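Section 4. Setting Up Your Prurness Dehumidifier

Welcome to the part of the guide where you finally get to switch the thing on! We know you are probably eager to plug in your Prurness and let it get to work, but please read this section all the way through first. It takes only a few minutes, and most of the calls we get at the Ilitz help desk are about something on these pages.

Before you begin

Stand the unit upright and leave it that way overnight if it traveled on its side. The oil in the compressor needs time to settle back where it belongs, and there is no way to hurry it along.

Choose a spot on a hard, level floor. Tile is ideal, and a doorway between two rooms works nicely for a day or two if you would like to dry both of them, so long as people can still get by. Sweep up any grit or crumbs before you roll the unit into place, or the casters will pick them up and grind them into the floor.
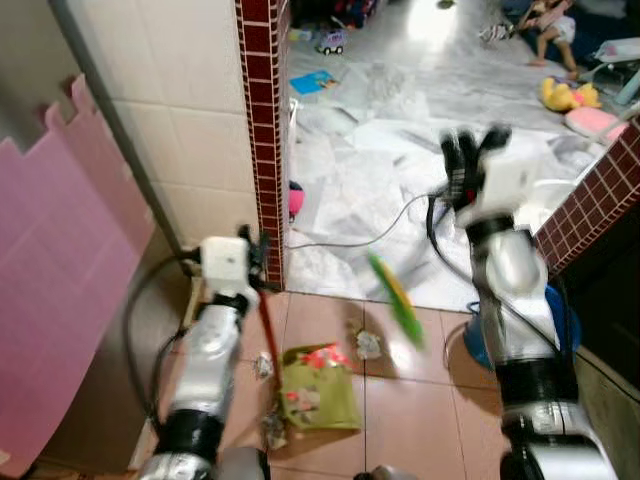 Ilitz Customer Guides
Written by the Senior Manual Writer, revised 8 June 2022

Placing and starting the unit

1. Roll the unit to its spot and press down both caster locks with your foot.

2. Check that there are at least 40 centimeters of open space on every side. Curtains and hanging coats count as obstacles, even thin ones.

3. Slide the water tank out, take the foam block from inside it, and lift the float gently with one finger. It should drop back on its own. Push the tank in until it clicks.

4. Plug the cord straight into a grounded wall outlet.

5. Press Power, then hold Mode until the word AUTO lights up. The fan starts right away, and the compressor joins in about three minutes later with a low hum.

6. Close the windows in the room. (We are always surprised how often this one gets skipped, our own households included.)

Caution: Never use an extension cord or a power strip with this unit.

Caution: Unplug the unit before you take off the back grille.

Note: If you bought the Plomimov drain hose, attach it now. The hose must run downhill all the way to the drain, with no loops, or water will back up into the tank.

The first few days

Expect the tank to fill quickly at first, perhaps twice a day in a damp basement. Rinse the filter after the first 200 hours of use, when the filter light comes on, and let it dry completely before putting it back.

If the display shows E4, the tank is not seated. Take it out, check the float, and push it in again. If E4 stays on, turn to the Vaněk sensor page in Section 7.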